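Can a Machine Make Your Sandwich?

A sandwich takes a person almost no thought. For a machine, each part is a separate problem. Bread bends. Lettuce is thin and crinkled, so its edge is hard to find and easy to tear.

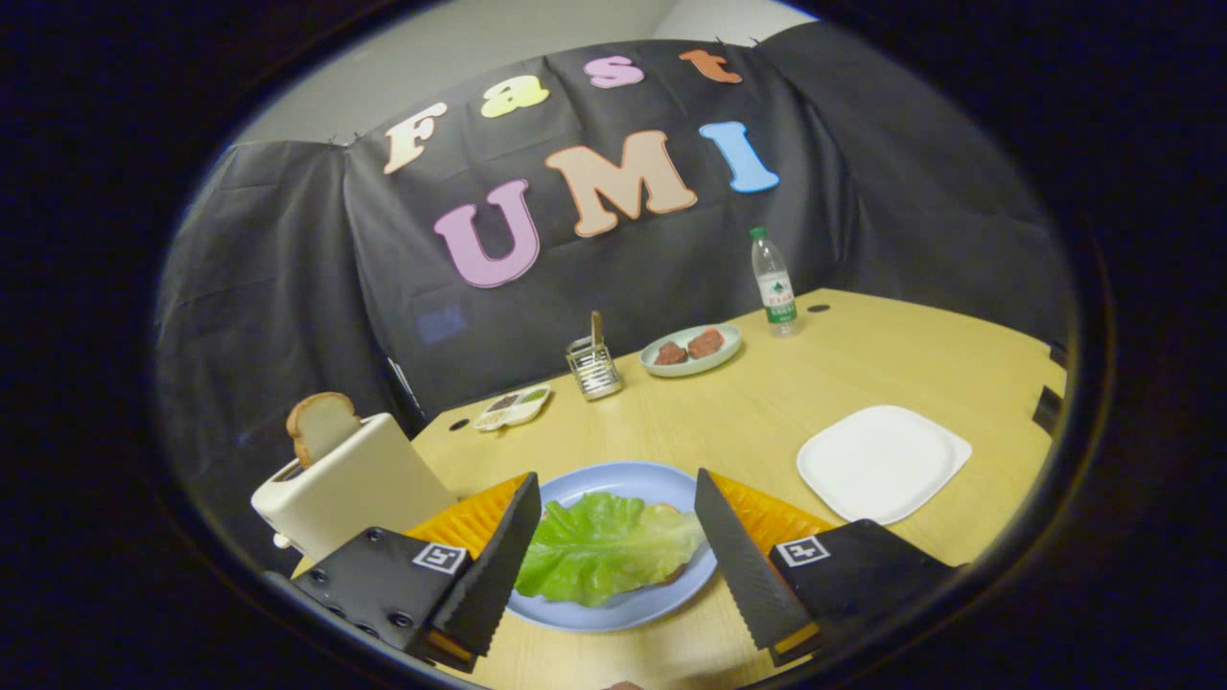 Lettuce on a slice of bread, between two gripper fingers.

Most robots have no sense of touch like yours. A gripper must close far enough to hold the slice and stop before it crushes it. Too little force and the bread slips. 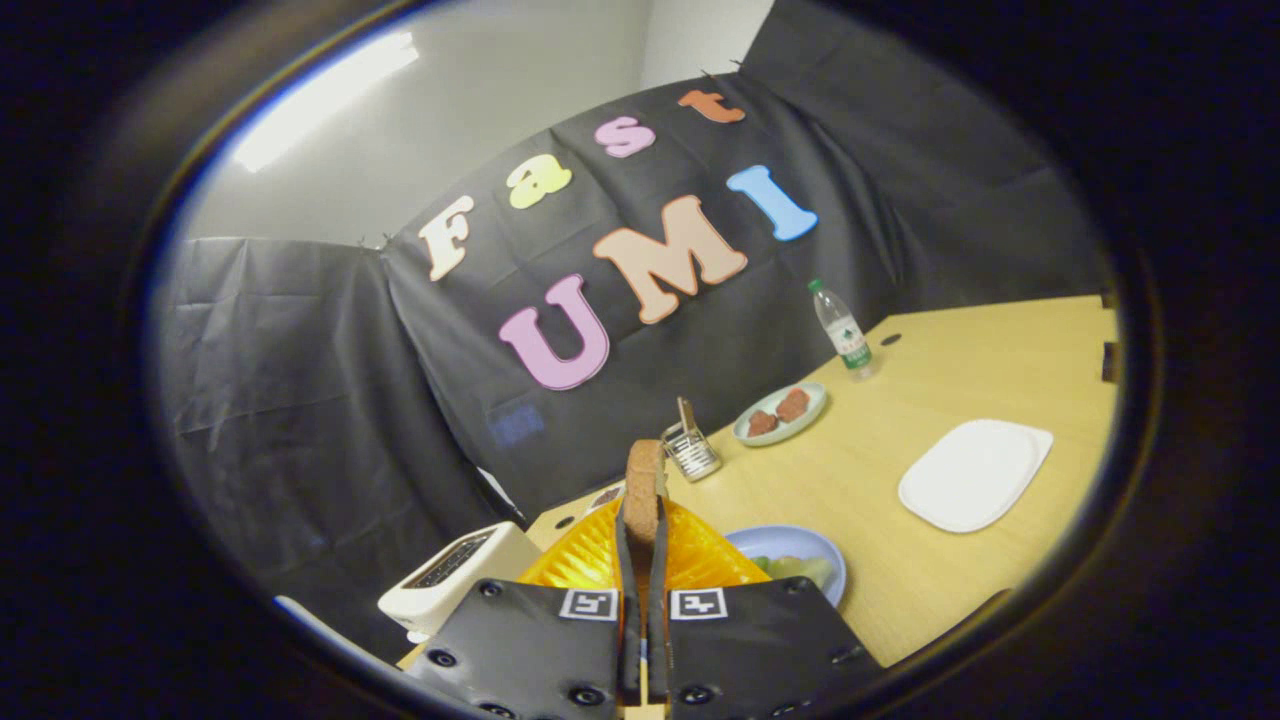

Photo: Floddale Learning Pages

One way to teach a robot is to record people doing the job with a hand-held gripper. A computer then studies the recordings. It may need 200 of them for one chore, and a new kitchen can still confuse it.

So, can machines do chores yet? Some can. Robot vacuums clean floors, and dishwashers wash plates. Making lunch in any kitchen is still too hard for most robots.

Word to know
Gripper: the part of a robot that holds things.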